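3.2 Memory stability on compact boards

The second set of tests looked at memory. Four small-format boards were used, from Lokuneck, Irnari, Bråten and Rilik, each with the latest BIOS offered by its maker in March. All of them have two memory slots, and the same pair of modules was moved from board to board. The processor, power supply and cooler were also kept the same.

Each board ran the test pattern for 32 hours with the memory at its rated speed, and then again with the voltage one step lower. Across all runs we logged 2,526 corrected errors. The Lokuneck board produced most of them, nearly all in the low-voltage run. The Irnari and Bråten boards stayed close to each other in both runs. The Rilik board failed to start at the lower voltage on three attempts — a fourth attempt worked, and only that one is included in the totals.
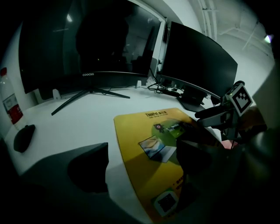

Figure 3. Desk with two black curved monitors.

Error counts were read from the system log after each run, and the log was cleared before the next one. Graphics load can affect memory results on boards where the graphics unit shares system memory, so display output was treated as a separate condition. With a screen switched off, as the COOCAA monitor is in Figure 3, the graphics unit may still hold its frame buffer in memory, depending on how the board handles a sleeping display. We therefore repeated the low-voltage run with no display cable attached. The Irnari board showed fewer errors in this condition, while the Bråten board showed no clear change. Results for the other two boards are given in Section 4.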